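Linen care: water temperature, spin speed and drying

Thursday, August 6, 2026
By Arsen Yurchenko

Several readers have asked why linen garments lose length in the first few washes and then stop. Most of the change is relaxation shrinkage. Yarn is held under tension on the loom and again during finishing, and the cloth stays slightly stretched until water and agitation let it recover. Cloth that was pre-washed at the mill has already been through most of this. Cloth that was not will move at home, usually more along the warp than across it.

I measured one unwashed length from Kanitz before and after laundering. The marked section was 299 cm dry off the bolt. I cut it into panels, washed half at 28 degrees and half at 58 degrees, and dried all of them flat. The warmer panels came out shorter and had a noticeably softer hand. The cooler panels kept more of their finish and needed a second wash before their dimensions settled. For anything already sewn, I would stay with the cooler setting and accept the slower result.

Spin speed matters more than most care labels suggest. Flax fibre has low elasticity, and a fold pressed hard against the drum while wet will set as a crease that ironing only partly removes. Use the lowest spin the machine offers, then take the load out promptly and shake each piece along the grain. 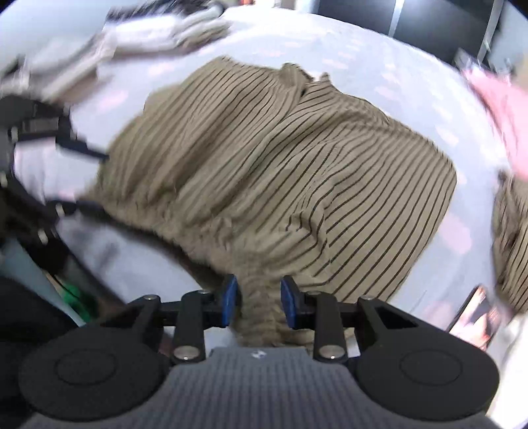 Striped garment on a bed sheet, with a fold gathered at the pinch.

Stripes are useful when reshaping. They show straight away whether the cloth has been pulled off grain, and a stripe that bows at the side seam can be eased back by hand while the fabric is damp. Once it is dry, the same correction takes steam and a good deal more patience.

Iron linen damp, on the wrong side for dark colours. If it has dried fully, mist it and leave it rolled in a towel until the moisture is even. Spraying and ironing at once gives a patchy result – the surface dries before the inner yarns have softened. Fabric softener is best left out, as the coating reduces absorbency and builds up with repeated washes.

Storage is simple. Fold loosely, change the fold lines from time to time, and keep pieces out of plastic. Starched items should be washed out before going away for the season.

The September issue will cover wool blends, including the Prollow and Pirico cloths readers have written in about.

Last updated: August 2026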